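Fusthorpe Swap Shelf Finds a Bigger Home on Gamage Street

September 19, 2022

If you have lived in Fusthorpe for any length of time, chances are something in your kitchen came off the swap shelf. Maybe it was a pie plate, or a muffin tin, or one of those heavy casserole dishes that everybody's grandmother seemed to own. For years the shelf has lived in the back hallway of the Flultlow Community Hall, squeezed between the coat rack and the water fountain, and for years people have been saying (very kindly, and usually while trying to edge past each other with their arms full) that it needed more room.

Well, now it has some! The swap shelf has moved into the old shoe repair shop on Gamage Street, two doors down from the post office, and on Saturday morning the doors opened to a line that stretched past the bakery. More than 300 people came through before closing time, and a good many of them stayed to chat, as people here tend to do.

The idea is the same as it always was. You bring in kitchen things you no longer use, you take home things you will, and no money changes hands. Nothing needs to match and nothing needs to be fancy, but everything should be clean, in one piece and safe to cook with or eat from. Knives go to the front desk, please, wrapped in a dish towel or some newspaper.
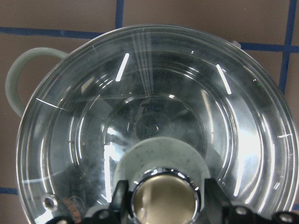 Glassware has a wall all to itself in the new shop, and so do baking pans, which used to be stacked so high in the hallway that you took your chances pulling one from the bottom. There is a low table for children's cups and plates, a rack for lids that have lost their pots, and a corner for small appliances, each of which gets plugged in and tried out before it goes on display. A bread machine was the first thing out the door on Saturday, and we hear it has already been put to work.

The rent for the first year is being covered by $700 from the summer bake sale, along with a gift from the Grullotico bakery and a very friendly arrangement with the building's owner. The shelving came out of the old library annex and was sanded and painted over two long weekends in a cheerful yellow that you can see from across the street.

One of Saturday's visitors, who is 88 and has been swapping since the very beginning, brought back a cake stand she had taken home 20 years ago. She said she had gotten plenty of birthdays out of it and it was time for somebody else to have a turn. It was gone within the hour, carried off by a young couple who are getting married at the end of the month and had been wondering what to put the cake on.

The shop will be open Tuesdays and Saturdays from 9 a.m. to 1 p.m. Large donations, such as the contents of a whole kitchen, are welcome too, but do call the hall office first so that there are enough hands around to help you unload. Mixing bowls, measuring cups and saucepans with lids are especially wanted right now, and canning jars are always snapped up in September. Parking is behind the post office.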